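Course Materials > Surgical Robotics Lab > Handouts

We use cookies to keep you signed in and to remember your place in the course. Accept | Settings

Handout 6: Looking After the Larnmont Cell

Welcome back, everyone! This week we leave the control theory alone for a bit and talk about keeping the Larnmont suturing cell in good order, which I happen to enjoy a great deal (you may have noticed). Please read this before your bench slot on Friday, October 20, 2023, and bring it with you.

Start with the instruments while the arms are parked. Take each one off its carriage, hold it under the bench lamp and turn the wrist slowly with the drive discs. You are feeling for grit, and looking for a cable that has lifted off its pulley or begun to fray. A single broken strand is enough to retire an instrument — put it in the Sawatzky drawer with a tag and take a fresh one. Then open and close the jaws a few times and brush out the serrations with the soft nylon brush. Bits of pad and thread do collect in there, and a clogged jaw lets the suture slip just when you are pulling a knot down.

Next, homing. Load the Zurkton settings file, run the homing routine on the left arm and then the right, and write down the encoder offsets. When I set the cell up they were 2191 on the left wrist and 2621 on the right. If yours differ by more than 40 counts, stop and reseat the instrument before you try again.

Last comes the practice stitch. Pin a Jindia skin pad flat, bring both tips to the middle of the view and tie one knot at low speed. Go gently here, please, and keep an eye on where your needle is lying while your jaws are busy with the thread. 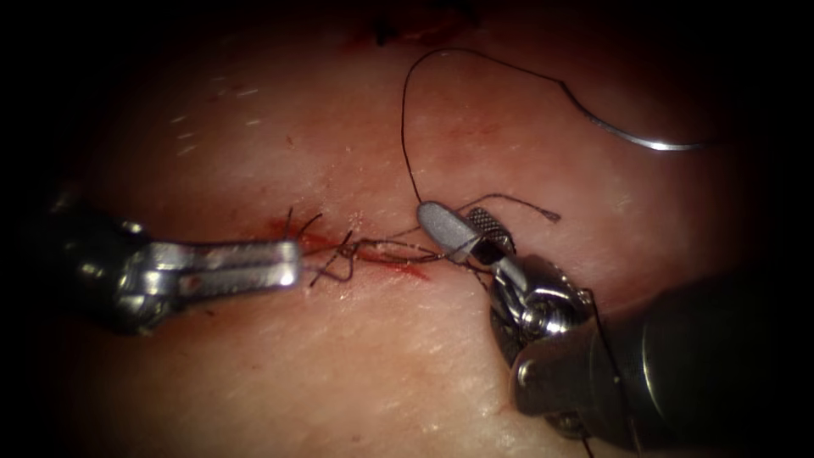 Fig. 1. Knot over the incision, right jaws holding the suture, needle resting on the pad.

If the jaws lag behind your hands during the stitch, note which arm and which direction, and check the cable tension on that side again. Log sheets go in the blue folder by the door. We will go through them together in November.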